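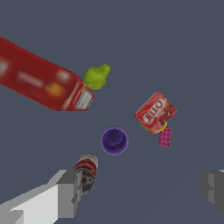 Do you need to home a gripper every time it powers up? With a relative encoder, every time.

Closes slowly on itself until the current rises, then backs off 1176 counts. That is zero.

Adaeze Igwe

3 min read · Last updated: February

2/ Full travel is 3727 counts. I stop at 2405 for anything with thin sides, cups mainly. Cans can take more.

3/ Giorgia Mazza asked about the Kratochvíl driver board. Still on it. The Codeck one lost steps above half speed and is back in the drawer.

4/ Sim and bench disagree on friction. In sim the pear sits beside the red box. On the bench at Grercombe it rolls. Rubber pads next, 2 mm.

We use cookies to remember your settings. Accept / Manage

5/ Log is over 2233 lines now, mostly failed grasps. Will post the config once the pads are glued.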